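The potluck is back

12th March | 2 min read
Print this page | E-mail this to a friend

I'd pretty much given up on the Murnton potluck. Last September we had 78 people and, I swear, every second one brought pasta salad (mine was one of them, so I'm not pointing fingers). But the hall on Pellis Street has a new stove, and they'll let us have it for the whole evening, so we're on again!

A few things have changed. There's a sign-up sheet by the door now with columns for hot dishes, cold dishes, bread and sweets. Please write down what's in your dish as well as what it's called. "Grandma's surprise" is lovely but it doesn't help the folks with nut allergies. And if you need oven space, put a star next to your name and come half an hour early.

We're also trying a soup table, which I'm very excited about. I've been making the same lentil soup for years and I'd love to find out how other people do theirs – more lemon? less cumin? Bring the recipe if you're willing to part with it.
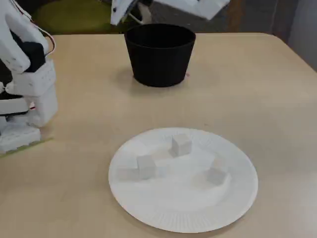

By Milovan Vlachou

Plates and cups will be there when you arrive, but bring your own serving spoon, with your name taped to the handle. I still have two from last time, one with a blue handle and one with a bent neck. Come and claim them, or they're going in my kitchen drawer for good.

Print | E-mail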